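Home Listings Neighborhoods Reviews Rentals Contact

Review: The Prudard Property Report, or What I Learned About Nistow for the Price of a Decent Dinner

June 3, 2026
By Santino Olivares

My sister and her husband want to buy a place in Nistow, and because I once sold a condo without losing money on it, I'm the family expert. So when they asked whether the Prudard report was worth paying for, I bought one myself and spent two weekends with it.

For anyone who hasn't been cornered by the ads, Prudard sells reports on towns that are supposed to be on the way up. You give it a town and a budget, and it gives you a PDF on prices, rents, planned roads, zoning, employers and something called a Momentum Score. Mine ran to 28 pages, two of which were a letter from the company congratulating me on my curiosity.

Nistow, if you don't know it, is a former mill town with a rail stop, a big distribution park on the east side and a downtown that has been "on the verge" for as long as I've been driving through it. The old Urrutia cannery is being turned into apartments. There is a coffee shop where you can't get a small. You know the kind of town.

The good part first. The zoning section is excellent. I've tried to read the Nistow zoning map on the city website, and it loads like a glacier with a grudge. Prudard redraws it in plain colors, with a key that makes sense, and next to each district it tells you what can be built there and how high. My sister had her eye on a street near the river with a nice open field behind it. According to the map, that field is zoned for warehouses. She has since moved her eye elsewhere, and I'd say that alone covered the fee.

The rent tables are good too. They separate the older duplexes from the new buildings by the station, and that matters a lot in Nistow, where the same two bedrooms can cost wildly different amounts depending on whether the lobby has a fake fireplace. I checked a handful of the numbers against current listings and they were close enough that I stopped checking.

Then we come to the price forecast, and I need to sit down. Prudard gives a single line going up and to the right, at an angle I'd be nervous to ski. No range, no low case, no mention of what happens if the distribution park loses a tenant. There's a footnote, in type that I had to enlarge to 400 percent, saying that the forecast "reflects current sentiment." Whose sentiment? I have some, and I wasn't asked.

The Momentum Score is worse. Nistow scored "High." For fun I tried the free preview for the town where I grew up, where the main event last December was a truck getting stuck under the bridge again. Also "High." I have not yet found a town that's anything else, and I put a fair amount of an evening into looking.

The section on schools is one page and mostly a list of addresses. Flooding gets a paragraph, though the river gets a full-page photo at sunset. Commute times are given as if you'd be the only person on the road, perhaps fleeing something.

I also compared it with Kurkeo, the other service people bring up. Kurkeo is cheaper and works as a website instead of a PDF, so you can slide things around and feel powerful. Its data on recent sales is fresher, and it shows you the sales that fell through, a feature I came to love the way some people love crime podcasts. But it has almost nothing on zoning, and it wants to send you an email every time a house anywhere in the county changes its asking price. I got eleven before lunch and turned them off, a process that took four screens and a survey. 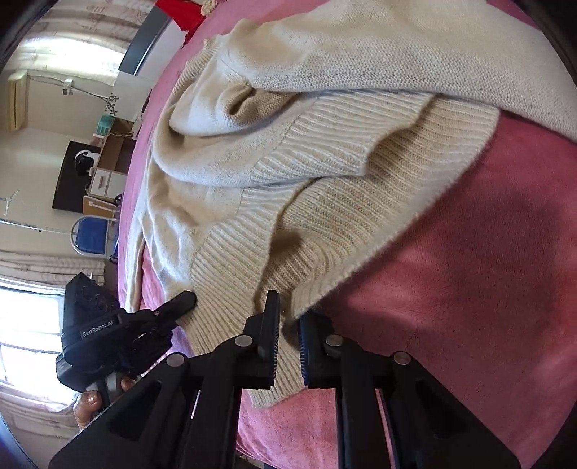
Customer support at Prudard deserves a mention. I wrote to ask where the forecast came from, and two days later I had a friendly reply explaining that it came from their forecasting team. I wrote again and asked what the forecasting team used. That reply took longer and had a coupon in it. I'm not above a coupon, but I'd rather have had the answer.

One practical gripe: the PDF can't be searched. If you want to know what it says about property tax, you will be scrolling. It's on page 19. You're welcome.

Should you buy it? If you're seriously looking at a particular street in a town you don't live in, yes, for the zoning map and the rent tables, and then close the file before you reach the forecast. If you already live nearby, an afternoon at the planning counter will get you most of the same things, plus the opinions of the person in line behind you, which in my case were stronger than anything in the report. If you only want to know what houses have been selling for, use Kurkeo and mute it early.

I'm giving Prudard three stars out of five. It would be four with an honest range on the forecast, and I'd consider a half star more if they dropped the congratulations letter.

My sister, for the record, is now looking at a brick duplex two streets up from the cannery — uphill, with neighbors on both sides and no field. I sent her the coupon.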